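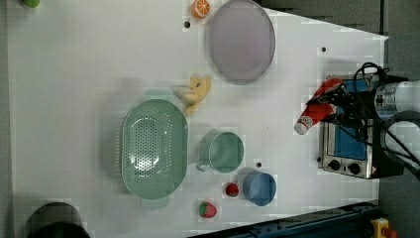 23/11/2024

Clorine descaler, second go. The Badarico leaflet claims it clears a kettle in 3 minutes at 70 degrees. I don't believe it. Clirnville water is very hard, and the July batch needed almost an hour.

Weighed the test tile before and after. The loss is small enough to be the scale drifting - it was never zeroed properly. Plain citric acid did as well, for far less money.
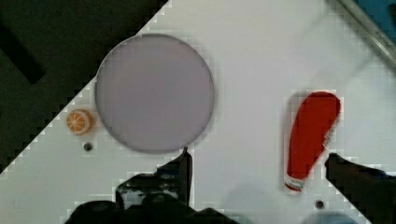
Plate and orange slice, white table.

Tipoki strips read the same before and after rinsing, so either the rinse does nothing or the strips are duff. I suspect the strips. Lot 2049, opened in July and left uncapped.
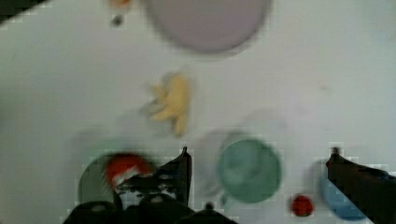

Badarico replied that our tile was too thick for a fair test and that we should use theirs. Of course we should. Repeat with citric as a blind control.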